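Section 4. Setting Up the Table-Clearing Trial

4.1 Purpose of this section

This section explains how to set up and run the table-clearing trial in Rulalero, the simulation package supplied with the Jevanus evaluation kit. The trial measures how well a control program picks up common household and workshop items and puts them away. Results are used to decide whether a chore is ready to be tried on a physical arm.

Users should read Section 3 (Installing the Room Files) before starting. The steps below apply to the release dated 2021-02-17 and to later releases unless a change notice states otherwise.

4.2 What the trial can and cannot show

Clearing a table is simple work for a person. For a machine it remains difficult, and a good score in simulation must not be read as proof that the chore can be done in a home or shop. Simulated items do not dent, leak or stick to the table. Their weight is known to the program in advance unless the operator hides it (see step 6).

During development at the Trudholm office, the test group under Imelda Samonte ran 1,693 attempts with one control program. Of these, 189 ended with an item dropped outside its target area. Most of the drops involved heavy items held away from their balance point. Light boxes and bottles gave less trouble, although bottles were often tipped during the approach.

The standard item set therefore mixes shapes and weights. Operators may add items but should keep the dumbbell in every run. It is the item most likely to expose a weak grasp.

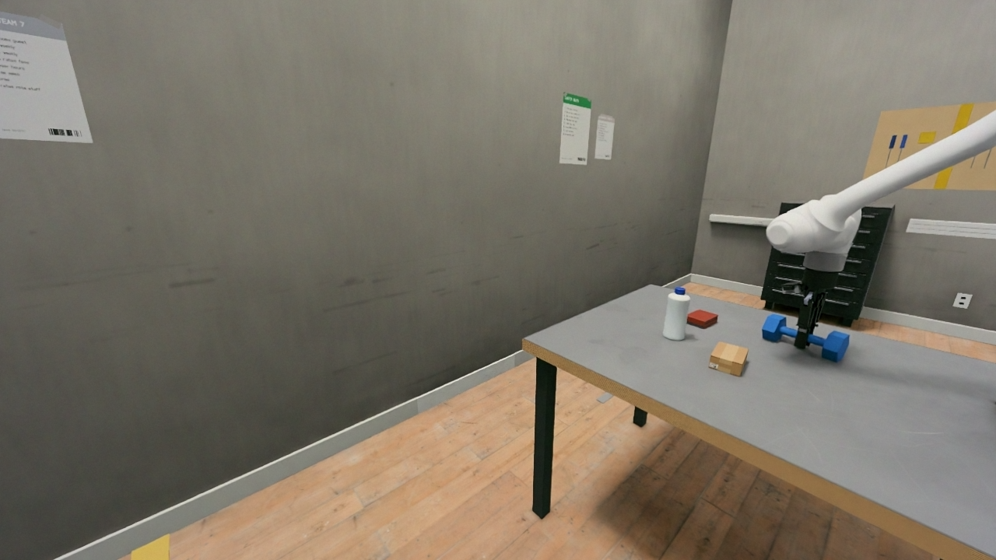
Figure 4-1. Simulated work table with the gripper at the handle of the dumbbell.

4.3 Preparing the room

1. Start Rulalero and select Rooms, then Workshop.

2. Select Load Item Set and choose Standard. Wait until the status line reads Ready.

3. Confirm that each item rests fully on the tabletop. If an item floats or sinks into the surface, select Settle Items and check again.

4. Open the Arm panel and select Home. The arm must reach its home position without touching the table or any item.

Note: Wall notices, floor marks and tools in the Workshop room are background objects. They are not scored and cannot be grasped.

5. Under Goals, assign a target area to each item. Two items may share a target area only if both fit in it side by side.

6. Under Item Properties, select Hide Weight if the program is to be tested without prior knowledge of the load. This setting is required for any result that will be reported outside the user's own organization.

4.4 Running the trial

7. Enter the number of attempts. The minimum for a reportable result is 40 per item. The upper limit for one session is 3,000 attempts in total.

8. Select Vary Positions. Each attempt will then begin with the items in slightly different places.

9. Select Run. Do not change the camera view while the first attempt is loading.

10. When the session ends, save the log before closing the room. Unsaved logs cannot be recovered.

Caution: Do not connect a physical arm to the computer while a simulated session is running. Commands may be sent to both.

4.5 Reading the results

An attempt is counted as complete only when the item is at rest inside its target area and the gripper has let go. Contact with the handle or body of an item is recorded in the log as Touch and carries no score. A lift that ends in a drop is recorded as Partial.

Operators are advised to review Partial attempts one at a time. Programs that fail in the same way on the same item usually need a change in grip point or closing force. Failures that are spread evenly across the set are more often the result of poor position data.

4.6 Moving to a physical arm

Approval from the site supervisor is required before any program is moved from Rulalero to a physical arm. At the Bautista site, requests are sent to Alfredo Lagman, with a copy to Kenneth Manalo. The request must include the saved log, the item set used and the Hide Weight setting.

First physical runs are to be made at reduced speed with the light items only. The dumbbell is added after the supervisor has signed the check sheet in Appendix B.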